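SPRING NEWSLETTER
Kitchen and Home
Second Season for the Murkormont Supper Table

The Murkormont Supper Table will open for its second season on 23/04/2022, with a longer menu and a new way of booking. Doors open at 6 p.m. and food is served from 6:30. As before, everyone eats the same meal at the same time, and seats are not assigned.

Last year's suppers were held in the old feed store on Dramani Street. The building was fine for summer but hard to heat, and the suppers had to stop at the end of September. This season they move to the upstairs room at Prandamance, which has a proper range, two sinks and an elevator. The room seats 41. Parking is behind the building, and the side door will be unlocked until 7.

Custódio Vilela is cooking again. He ran the kitchen at a small hotel before he moved to the area, and most of what he makes comes from his mother's side of the family. The opening menu is kale and potato soup, baked cod with onions, a bean stew for those who do not eat fish, and rice pudding with cinnamon. Bread comes from Bistix, baked that morning.

Many readers wrote in last year asking for the bean stew recipe. Vilela does not work from written recipes, but he agreed to talk it through while we took notes. He starts with dried white beans, soaked overnight in plenty of water. The onions go in first, with olive oil and a bay leaf, and he cooks them on low heat until they are soft and yellow. He stirs with a wooden spoon and says a metal one breaks up the beans later on.

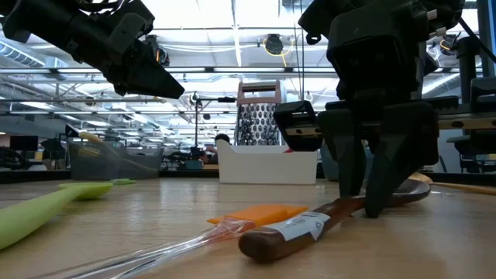 Garlic and paprika go in next, then chopped tomatoes, then the drained beans with enough fresh water to cover them by an inch. Salt is added near the end. The pot stays at a low simmer for 2 hours, sometimes longer if the beans are old. He adds carrots in the last half hour and shredded cabbage in the last ten minutes. Leftovers thicken overnight and can be loosened with a little hot water.

For a smaller household, a pound of dried beans makes 8 good servings. The stew freezes well for up to three months. Canned beans will work, but cut the simmering to half an hour and use less salt.

Vilela also serves a plain side of raw carrot with lemon juice, oil and a pinch of sugar. The carrot should be grated on the large holes and dressed just before it goes to the table — it turns watery if it sits. Hard cheese for the soup is grated on the small holes and passed separately, so that anyone avoiding dairy can leave it off. 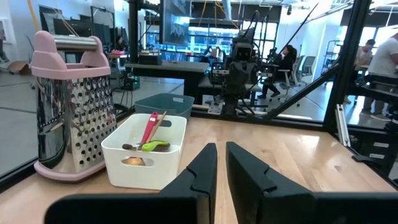 Tickets are $18 for adults and $9 for children under twelve. Last year people paid at the door, which led to long lines and a few guests being turned away. This year seats must be booked by noon on the Thursday before each supper. You can book at the front desk at Prandamance or by phone during opening hours. Tell the desk about any allergies when you book. Refunds are given up to the same deadline.

The first season raised $235 after costs. The money went toward the soup pots and a second set of serving dishes, all of which are now stored at Prandamance. Any surplus this year will go toward chairs. The ones in the upstairs room are on loan and have to go back in the fall.

Help is needed with setting up from 4 p.m. and with washing up afterward. Helpers eat free but should still book a seat, so the kitchen has the right count. Please wear closed shoes if you plan to work near the range.

Suppers will be held on the fourth Saturday of each month through September. The May menu will be posted by the front desk once Vilela has heard from the fish supplier.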